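Pindano Folding Clothes Airer

Home > Laundry > Indoor drying > Airers

Sold by Mesgate
£30
In stock. Usually leaves us the next working day.
Colours: Slate, Oat, Dull Green

The clothes airer has been with us in more or less its present form for a very long time, and in all those years it has had one job, which it does while pinching your fingers. The Pindano still folds. It still lives in the gap beside the fridge. We have simply asked it to be a bit less spiteful.

It comes from Pluseo, who also make our ironing boards and the peg basket that people keep buying as a fruit bowl. The first Pindano had wings that dropped without warning, usually at the moment the last sock went on. The current one has a catch on each wing that you have to lift on purpose. A cat can't do it. A toddler can, given time and a grudge.

What you get

One airer, fully assembled, in a cardboard sleeve. A bag containing spare end caps, which you should put somewhere sensible and will never see again. A leaflet of instructions in several languages, all of which come down to "pull the legs apart".

Size and weight

Height when open: 133 cm
Height when folded: taller than you expect, so measure the gap beside the fridge first
Rails: steel, coated
Feet: rubber, non-marking
Maximum load: 7 kg, spread evenly

A word about that last figure. It means wet washing, and wet washing is a good deal heavier than the dry stuff you put in the machine. A full load of towels straight from a lazy spin cycle will test any airer and will probably test your patience too. If you mostly wash towels, look at the Gachanja wall rack, which bolts to something and so has the advantage.

Using it

Open the legs until the crossbar drops. Raise the wings one at a time and press down lightly to check the catch has gone home. Load the middle first and the wings last. People who do the wings first are the people who write to us.

Leave a gap between things. We know you won't, but a shirt that touches another shirt dries at the speed of the slower shirt, and both come off smelling of pond. Turn jeans inside out and hang them by the waistband so the pockets get some air. Jumpers go flat across the top, sleeves in, like someone told to lie still for a scan.

Open a window if you can bear it. All that water has to go somewhere, and given the choice it prefers the corner behind the wardrobe. From May onwards you can put the whole thing outside, where it will work beautifully until a breeze gets up and it walks off towards next door. There is a hole in each back foot for a tent peg. Tent pegs are not included.

Duvet covers

Yes, it will take a double. Drape it over both wings like a collapsed marquee and turn it once, halfway through. A king size will fit if you fold it, and will then be damp in the fold. We sell no airer that solves this. We don't believe there is one.

Care

Wipe the rails with a damp cloth now and then, particularly if you have hard water. Do not use bleach on the coating. Do not stand on it to reach the loft hatch. If the coating chips, stop hanging white things on that rail until you have dabbed it with the touch-up paint (sold separately, in Slate only, for reasons Pluseo have never explained to us).

Guarantee

Two years on the frame and the catches. End caps are not covered, as we have already given you spares and you have already lost them.

What customers say

Average rating: 4.4 out of 5, from 257 reviews

"Sturdy. Doesn't squeak. My old one squeaked so much the dog joined in."

"The green is very dull. I see now that it does say so."

"Bought for a small flat and it is now the largest piece of furniture I own. Dries well, mind."
Myrtle Marchetti

"Four stars. Caught my thumb once, my own fault, still cross."

Room to dry

Any room will do if air can get in and out of it. A bathroom with a working fan is good. A spare bedroom with the door shut and the heating off is where washing goes to think about its life. Keep the airer away from the wall, and if there is an opening to the outdoors, put it on that side of the room.
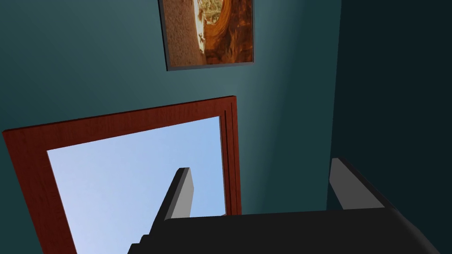
Computer-rendered room, with an opening to the sky

Delivery and returns

Delivery is £4 to most addresses and takes around three working days once the airer has left Mesgate. The sleeve is long and awkward and won't go in a parcel locker, so please choose somewhere with a person or a porch.

You can send it back within a month if it hasn't been used. Used means washing has been on it. We can tell, as it comes back smelling of fabric softener. Put it in its original sleeve, or in any sleeve you can persuade it into, and print the label from your account.

You may also need

Gachanja wall rack, three rails
Pluseo peg basket (not a fruit bowl)
Touch-up paint, Slate
Sock hanger, round, tangles slightly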